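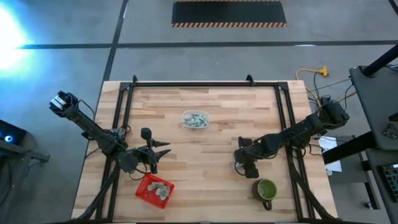 Week 3: Collecting demonstrations on the two-arm table

Reading before the lab: chapter 2 of the Marikar notes. Bring your logbook.

Last week we talked about what a policy learns from. This week you get to make the stuff yourselves, and I think it's the best lab of the term! Every demonstration you record goes into the class set, and the target is 200 good ones by 28th June.

The task
Move the crumpled notes from the clear container to the red mesh basket. The green mug stays on the table as a distractor. Shift it between episodes, and turn the handle a different way each time. A policy that has only ever seen the mug in one spot will surprise you (ask Janaka Chowdhury's group about March).

Recording an episode
Start with both arms in the rest pose. An episode should take about 45 seconds. If you fumble a grasp, keep going and recover. Those recoveries are gold, and we never had enough of them in the old Clilline set. Only discard an episode if an arm faults or a note ends up on the floor.

Crumpled paper is wonderfully awkward. It folds, it sticks to its neighbours, and no two grabs look the same. Vary your approach angle and don't tidy the pile.

Labelling
Success, partial or fail, plus one line on what happened. Two people label each episode separately, then compare. Where you disagree, write down why and bring it to the tutorial with Rhona Matheson.

Questions about the logging software go to Chaminda Gunawardena.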